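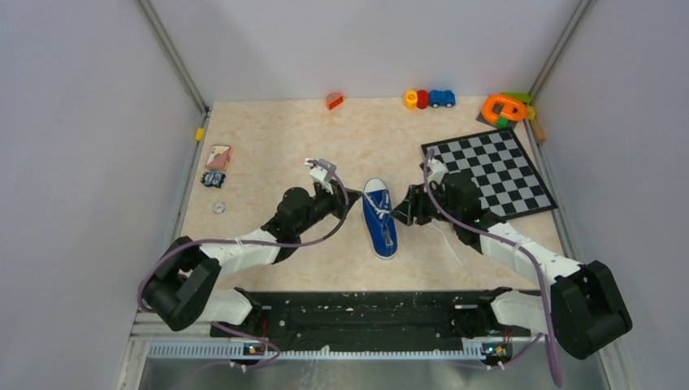 Re-routing the cables on the two-arm cell

Feb 26, 2024

I finally got a free afternoon to redo the cabling on our two-arm cell, and I have been grinning ever since! It's the kind of job that sits on the whiteboard for months while everybody works around it. Ours had been up there since June.

Quick background for anyone new to the blog. I look after the cell we call Kavanagh (all our cells get surnames, don't ask me who started it). Two small arms on one black base plate, walls on three sides, a tabletop in front, and a pile of toys and odds and ends for them to practice on. Shoaib Rizvi writes the software and I keep the hardware alive.

The trouble was the left wrist. Every so often it would drop off the bus in the middle of a move, and the log would show the same timeout on the same joint. Shoaib was sure it was the driver. I was sure it was the cable. We had a small bet going, and I'll get to that.

What I found when I pulled the old cable: the jacket was fine, the connector at the base was fine, and the connector at the wrist had a pin that had backed out just a hair. With the arm folded up it made contact. Reach far out with the wrist rolled and the cable got short enough to tug on it. You could wiggle it with a fingernail and watch the joint come and go on the screen, and I may have done that a few more times than I needed to.

So I swapped the cables on both arms, even though only the left one was acting up. The new ones are purple, and they're long enough to hang in a proper loop past the elbow. I love a generous loop. A tight cable looks neat on the day you install it and then pulls on something every single time the arm stretches out.

How I do it now, in order:

Power off and wait for the lights on the boards to go dark.
Fold the arm to its rest pose by hand, supporting the forearm.
Plug in at the wrist first, and tug it gently.
Reach the arm out to its farthest useful point and roll the wrist both ways.
Set the slack there, with the arm stretched.
Tie down at the base end last, then check that the loop clears the table in a low pose.

That last check caught me out the first time. My loop on the right arm was so generous that it swept a block clean off the table. I took up 40 mm and it has behaved since.

Then came the fun part, which is the test run. We use a sneaker for this, a blue canvas one. A shoe is a great test for two arms working together: it's soft on the sides, stiff at the toe, and the laces get into everything. Both grippers have to close and hold without shoving it back and forth. I ran the grip 90 times on the new cables with 3 misses and zero timeouts. All the misses were plain bad grips, so those go on Shoaib's list. Before the swap we couldn't get through 59 without losing the wrist.

Fionnuala Horgan asked whether I'd do the same on the Wullier cell next door. Yes! As soon as more cable comes in. I also want to try a softer tie at the elbow, and I still need to write the new lengths on the inside of the cabinet door before I forget them.

Shoaib owes me a lemon cake.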